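Leave the Bench Crowded

When I came to the laboratory at Arnmont, the first advice I got was to clear the bench. Take away the pipettes, the racks and the glass, they told me, give each robot its own space, and mark every position with tape. I did it for one cell. I will not do it again, and I want to explain my reasons.

A clean cell is easy to set up and hard to keep. Ours at Fletavholm ran very well as long as no person needed the bench. Then somebody moved a rack by the width of a finger, and for the rest of the afternoon the arm was closing its jaws on air. We taught the positions again, and the next week it was the same story. In March alone the log shows 113 stops, and most of them had this cause.

My colleague Wenche Magnusson has a different opinion. She says that glass next to a moving arm is a risk which we do not need to take, and she is right that glass is broken. But a broken tube costs little. A cell that works only when people stay away costs much more, for we bought it to help those same people.

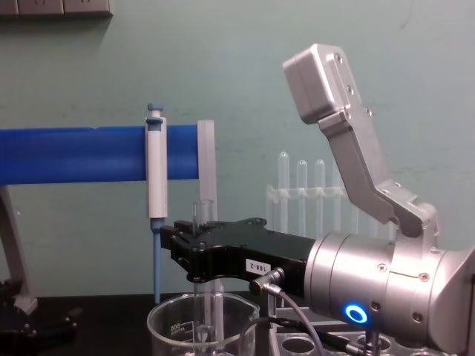

Gripper 188-2 over a test tube in a beaker, with the pipette hanging beside it.

I prefer to set up a cell with the things where the chemists want them. First I check the gripper alone: the screws, the jaws, the connector underneath and the cable. The cable must have enough slack for the wrist to turn, but it must not catch on the glass. After this I run 230 slow cycles with the full bench and I stay there and watch. It is boring work — I do not deny it — but in these hours I learn where the cable wants to go.

Karthik Gunawardena, who does our maintenance, asked me to write down the label number of the gripper at every change. At first I found this too much. Now I can see which pair of jaws has done 2000 cycles and which one came back from repair last month, and I do not argue with him anymore.

Wenche still wants the tape. We have agreed to try her way on the second bench until the spring.

12/10/21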